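# Malier – hand gripper upkeep notes

Shared 4 times · 2 comments

This README covers one hand-held gripper, called Malier, and how we keep it in a state where it picks things up and puts them down. It lives in the same folder as the recordings because the notes used to live in Tullio Sanna's head, and Tullio went to Treltulau for most of December.

If you only want the recordings, skip to "What's in the folder". If Malier is making a noise, keep reading.

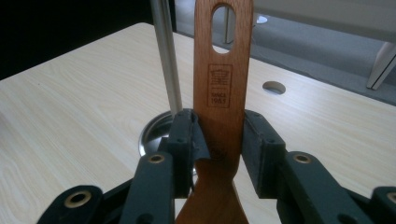
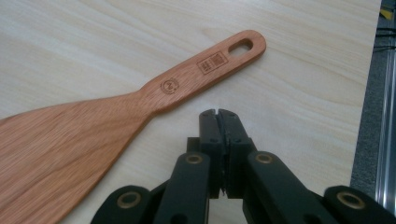 Wooden spatula, hand gripper, brass bushings at the linkage pivots.

## The machine

Malier is a parallel-jaw gripper you carry by hand. Two blocky fingers, padded on the inside faces, ride on linkage arms, and the arms turn on brass bushings. There is a second unit, Fang, built from the same drawings and somehow a different animal. Nothing below about finger alignment applies to Fang. Fang has its own README, which is one line long and says to ask Fengying Duan.

The design came to us from Traraveck as a set of printed parts and a bag of hardware. The assembly guide is good up to the linkage and then becomes a matter of faith. Our version of that step is in the next section.

## Setting up

1. Lay the arms out flat, left set and right set. They look interchangeable. They will even go together if you swap them, and you'll find out when the fingers close like a badly hung door.
2. Press the bushings in by hand or with a small vise. No hammer. Yutong Liang has a drawer of arms that met the hammer and will show it to you.
3. Pin the inner arms first, then the outer ones. Each joint should fall under its own weight when you tilt it. A joint that needs persuading now will need more later.
4. Fit the fingers and leave their screws slightly loose.
5. Close the jaws on a flat piece of card, square the fingers against it, then tighten. Alternate sides as you go.
6. Stick the pads on last. Trim them flush with the edge of the finger.

Do a dry run before recording: open and close it 2 times, slowly, and listen. A soft tick at the end of travel is normal. A click in the middle is a bushing walking out of its seat.

## Looking after it

Wipe the pivots with a dry cloth at the end of each session. No oil. We tried oil, and for one glorious afternoon Malier moved like silk and left fingerprints on everything it touched. Then it collected lint.

Every 500 grasps, take the pins out, clean the bushings, and check each arm for hairline cracks near the rounded ends. The counter is in the log file. Please don't reset it because you feel the gripper has had a nice rest.

Pads are the part you will replace most. The adhesive gives up at the edges first and the strip starts to curl. A small curl can wait until the end of the session. If the pad shifts when you push it with a thumb, change it now, and clean off the old glue before the new strip goes on – a lump under the pad tilts the object and you'll spend a morning blaming the calibration.

Kitchen tools are hard on pads. Thin necks put all the load in one narrow band, and people squeeze harder than they think. Grip firmly enough that the tool doesn't swing, then stop.

## Repairs so far

- Outer arm, right side: cracked at the pivot, reprinted. The first replacement was printed mirrored. The second was printed mirrored too.
- Finger screws: one stripped, thread insert added by Jinfeng Fan. It is now the strongest thing in the building.
- Bushing, lower left: loose after a drop. Refitted with a drop of retaining compound. If you drop it, write it down. The log has a column for it and we all have eyes.

## What's in the folder

2920 recordings of tabletop work, sorted by session, plus the maintenance log as a CSV. Sessions with a known mechanical fault are flagged in the "state" column. We kept them in. Some users want to see what a slightly crooked jaw does to a grasp, and the rest can filter.

The two units are labeled separately. Please don't mix them without reading the labels, then write to us about the odd bump in your plots.

## Known issues

The log uses two spellings of "bushing". Search for both. Sessions before the thread insert have a little play in one finger, and we never measured how much.

Last edited 23rd January. Questions about the hardware go to Tullio, who is back.

2 comments

**Sizwe Venter**
Can confirm the oil thing. We did the same on ours and the lint formed a kind of felt. Is the card in step 5 ordinary index card or something thicker?

**Yutong Liang**
Index card is fine. The drawer has a new arm in it, by the way. I'm not naming names but the hammer was still warm.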